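Come make a play with us in Pultville

Hi, I'm Amber Lockwood, and I'm looking for people to be in a play! I direct the community season at the Erora, the old feed store on the corner that became an 81-seat theater, and this fall we're putting on a brand new piece called Suvarna. It was written by Yoga Tarigan, who grew up two streets from the stage door and has been sending me drafts for longer than either of us wants to admit.

The play takes place over one night at a small-town radio station while a flood comes up the valley. Callers phone in, the host keeps talking, and people start turning up at the door with their dogs and their grandmothers. It's funny for a good long while and then it gets pretty quiet. There are songs (three of them, not hard, and two are sung by everybody).

I need 9 speaking actors and a chorus of callers. The host, Dell, is a big part, and whoever plays her is onstage almost the whole time, so please think about that before you ask for it. Everyone else can be any age from sixteen up. If your only stage experience is a school pageant where you were a sheep, come anyway. I mean it.
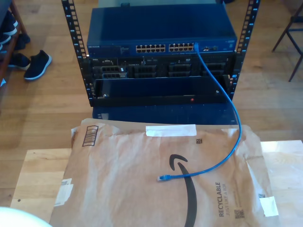 Netgear switch in the rack, blue cable out front.

I'm also after two people for sound. Junpei Kawaguchi is designing it, and all the callers' voices will be coming in live from the dressing room, so there's a lot of cueing and a lot of listening. He's happy to train you. You do need to be okay sitting still in the dark for 7 performances.

Rehearsals start in September, three evenings a week, 6:30 to 9:15, with longer days right before we open. Mitsuko Shimada is teaching the songs and will want the whole cast for the first two weeks. After that I'll only call you when I need you. Tell me about vacations and night shifts up front and I'll do my best to work around them!

What it pays: chorus and cast get $183 each for the run, same for sound. I know it isn't much. You also get two comp tickets and supper on double-show days.

For the audition I'd like you to tell me a story you know by heart, two minutes or so, no memorized monologue needed. We'll read a scene together and Byung-chul Pyo will play piano for a verse of anything you like. Wear shoes you can move in.

To grab a slot, fill in the form on our Pollinow page, or leave a note for me at the box office with your phone number and which evenings are bad for you. The side door on the alley is the one with no steps. Ring the bell twice, it sticks.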